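Plurkard node program — progress report to Clandcombe, June

Things are moving, and I'm happy to say most of what we promised in the last report is now running. The Plurkard testnet has 61 validators online, up from 18 at the start of the grant, and new ones are still joining. Block times have stayed steady even when the faucet got hammered by the Cukadano wallet crowd (welcome, all of you!).

The big job this period was the fee change. Under the old rules a small payment could sit in the queue for ages whenever traffic picked up. Rhys Ruawai rewrote the fee estimator and we switched it on at block 2603 of the new testnet. Small transfers now clear in the next block or the one after. We found two bugs on the way, both in how wallets rounded very small amounts, and both are fixed and merged.

Chaiyaporn has finished the first pass of the bridge code. It locks coins on one side and issues them on the other, and the test suite passes end to end. I would still like an outside review before any real value goes across it, and we have two quotes in hand. The cheaper one can start sooner, the other team knows bridges better. I lean toward the second — happy to talk it over.

What slipped: the staking dashboard. The charts work but the payout history loads far too slowly on phones, so we are rebuilding that page. Expect it in the next report.
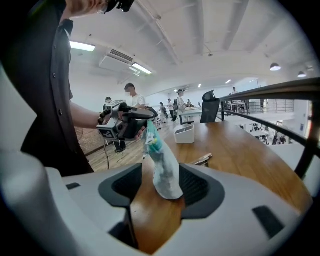 Merchant payments are the part I'm most excited about. The checkout plugin now handles refunds, partial refunds and expired invoices, and the merchant gets a plain spreadsheet at the end of the day. Our test catalog is all small everyday goods, and at those prices a high network fee would kill the whole idea. With the new estimator the fee stays well under what a card would cost.

Next up: bridge review, the dashboard rebuild, and opening the plugin to outside shops. Spending is on plan and we are not asking for any change to the schedule.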